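Irkura to fly second airframe in spring after winter rebuild

2024-01-02

The student model aircraft team at Ladenico has confirmed that its new aeroplane, Irkura 2, will be built over the winter and flown at the Amier meeting in the spring. The first Irkura will be kept as a trainer and a spare.

The decision was taken at the end of the autumn term, when the team's 24 members voted on two proposals. One was to repair the existing aircraft and enter it for a second year. The other was to start again with a longer wing, a simpler fuselage and a tail that can be taken off for transport. The second proposal won clearly.

The first Irkura made 137 flights before it was withdrawn in November. Most were short circuits of the practice field, flown to give new pilots time on the controls. It came back from the last of them with a crack in the main spar close to the left root. The crack was found during the usual check after landing and the aircraft was grounded the same afternoon. The spar has now been cut out and a replacement glued in, and the aircraft should be ready for gentle flying by the time the evenings get lighter.

Irkura 2 has a target weight of 1,835 grams without payload. The old aircraft was designed to a similar figure and ended up well over it, largely through repairs and extra wiring added during the year. This time each part is weighed before it goes on, and the number is written on the part and in the build book. Anything over its allowance goes back to whoever drew it.

The wing will be cut from foam with a hot wire and covered in a thin glass cloth. The foam has been given by Dương, a packaging firm on the edge of the town, which has supplied the team with offcuts before. The blocks for this year are full size and all from one batch, so the left and right panels should match more closely in weight than the last pair did. Two trial panels were cut before the holidays. The first had a step in the surface where the wire slowed down near the tip. The second was good enough to keep and will be used for the bending test.

That test is set for the second week of term. The panel will be held upside down between two trestles and loaded with bags of sand until it reaches the load expected in a tight turn, and then taken further until it breaks. Members who joined in the autumn are asked to come along even if they are in another group, as it is one of the few parts of the project where the drawing office and the workshop see the same thing at the same time.

The fuselage is a plain box with a removable top. Last year's was rounded and looked better, but getting at the battery meant taking out six screws and lifting the wing, and at Amier this cost the team one of its flight slots. On the new one the hatch is held by a single catch and the battery slides in from the front. The ground crew practised with a cardboard version in the last weeks of term and can now change the battery and close up again without anyone needing to touch the wing.

There are changes to the electronics as well. The receiver has moved behind the wing, away from the motor leads, and all the servo wires now run down one side of the fuselage in a single bundle. Each wire has a label at both ends. The team has bought new connectors for the tail, where the old ones had worked loose more than once during the autumn.

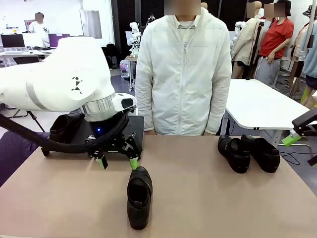 Colours for Irkura 2 were settled on the last evening before the holidays, after more discussion than the tail had been given. The pilots wanted something that could be told apart from the sky at the far end of the circuit, on a dull day, and asked that the top and bottom of the wing should look different. The top will be white with a broad black band. The tips and the tail will be a bright lime green, very near to the colour of the gripper's two fingertips, and the underside will be black from the root to halfway out. Film in all three colours has been ordered. Members who want to put names or initials on the aircraft may do so inside the hatch only.

The propeller has yet to be chosen. Three sizes have been run on the test stand and the middle one gave the best thrust for the current it used, but the readings were taken with an old battery and will be repeated. The motor is the one from the first aircraft. It has been stripped and cleaned, and one bearing has been replaced.

At Amier each team has to complete three tasks - a timed set of laps, a flight with a payload, and an endurance flight. Irkura scored well on the laps last year and badly on endurance, where it landed after nearly 25 minutes with the battery almost flat while several others were still in the air. The longer wing is meant to put that right. It will be slower in a straight line, and the team accepts that it may lose a few places in the laps. On paper the gain from endurance is larger than the loss.

Teams must send in a written design report ahead of the meeting. Ladenico's lost marks last time for drawings that did not match the aircraft on the day, and for a table of weights that had been left blank in two places. Work on the new report has already begun. Each group is to write its own section as it goes along and hand it over for checking at the end of January, and no changes to the drawings will be accepted after that unless the aircraft itself has changed.

The flying programme is as follows. Ground runs and control checks are planned for the middle of February, at the practice field, with the wing on and the aircraft tied down. The first flight will be made on the next calm morning after those are complete. After that the team hopes to fly every week until the meeting, weather permitting, starting with an empty aircraft and adding payload in steps. A flight with the full payload has to be made and recorded at least a fortnight before travelling, as the Amier rules ask for proof of one.

New pilots will go on using the first Irkura. The flying group has three people who are signed off to fly alone and would like five. Anyone interested should expect to spend several sessions on the computer simulator before going to the field, and should be free in the mornings, when the wind is usually lower. Previous experience is useful but is not asked for. Two of the current pilots had never flown a model before they joined.

Places are also open in the structures group, which has lost several final-year members to placements and project work, and in the group that looks after the report and the website. The payload group is full. First-year students are welcome in any of them, and students from outside engineering have joined in the past, mainly on the report side.

The workshop will reopen on the first day of term and will be open every evening for the first two weeks. The hot wire cutter may be used only by members who have done the short safety talk, which will be given again on the opening evening and once more later in the month. Those who did it in the autumn do not need to repeat it. Glass cloth and resin work will be done in the far room with the extractor running, and gloves are kept in the cupboard beside the door. Please bring old clothes.

Money for the travel to Amier is partly in place. The department has agreed to pay for the van, and the rest will come from subscriptions and from the sale of team shirts, which are being reprinted with the new colours. Orders for shirts close at the end of January. Members who plan to travel should put their names on the list in the workshop by the same date, along with any driving licence details, as at least two drivers over the minimum age are needed for the hire.

Parts from the older club aircraft, including several servos, a set of wheels and two unused propellers, are in the box under the long bench. They may be taken for personal projects once the build group has been through them.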